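Latifa Kettani on bringing Troverness to the stage
January 24, 2021

Latifa Kettani had been an assistant director for nine years before the Catmont Opera gave her a show of her own. The piece she was handed was Troverness, a chamber opera in two acts that the company had commissioned and then put off twice. It was finally performed in December at the Grillberg, a former grain exchange with 177 seats, and streamed to people at home.

"They asked me on the phone and I said yes before I had read the score," she says. "Then I read the score and called back to ask how many rehearsals we would get."

She got 13. The orchestra had been cut down to a string quintet, a clarinet, a horn and a piano, and the chorus of islanders in the second act was sung by six people standing well apart. Kettani says the smaller group suited the music. The opera follows a ferry pilot's widow who refuses to leave an island when the service is shut down, and much of it is quiet.

"The composer wrote a big storm at the end of act one, and everybody worried about that," she says. "With eight players you can't get volume. We took it slower than marked and let the horn come from the balcony. I prefer it that way now, though I'd like to hear the full version once." 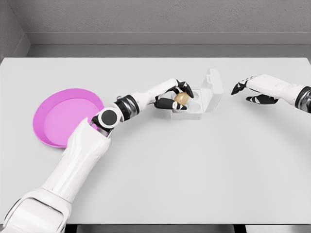
The title role of the widow, Inês Mendonça, went to the mezzo-soprano Youssra Tazi, who had sung mostly Handel and Rossini until then. Kettani had worked with her on a revival of La Cenerentola and asked for her by name.

"Youssra doesn't move unless she has a reason to," Kettani says. "Mendonça is on stage for 69 minutes and sits for a good half of that. A lot of singers would start fidgeting."

Tazi, who joined us for the second part of the conversation, says the sitting was the hard part. "Your breath goes in a different place. I practiced the letter aria on a kitchen stool for weeks. My neighbors know it very well."

The letter aria is the number most reviewers picked out. It runs almost without accompaniment, and the text is a list of things the widow has been asked to sign. Tazi sang it straight out to the house. In the first run-throughs she had sung it to the ferry clerk, and Kettani changed it four days before opening.

"I was annoyed," Tazi says. "I had built it all on him. But the clerk has nothing to do in that scene, and I could feel the attention going over to him while he did nothing."

The stream sold 2,935 tickets over its two weekends, more than the Grillberg could have held in the same run. Kettani is pleased with the number but says she watched only the first act of the recording. She thinks the cameras stayed too close to the faces, and that the moment when the chorus turns its back was lost.

Catmont hopes to bring the production back with the full orchestra, though no dates have been set. Kettani wants to restage the second act if that happens. She has never been happy with the last entrance of the clerk, which comes from the left and takes too long.

"He has to cross the whole stage with a suitcase while the clarinet holds one note," she says. "Our clarinetist was very patient about it. Next time he comes in from the right."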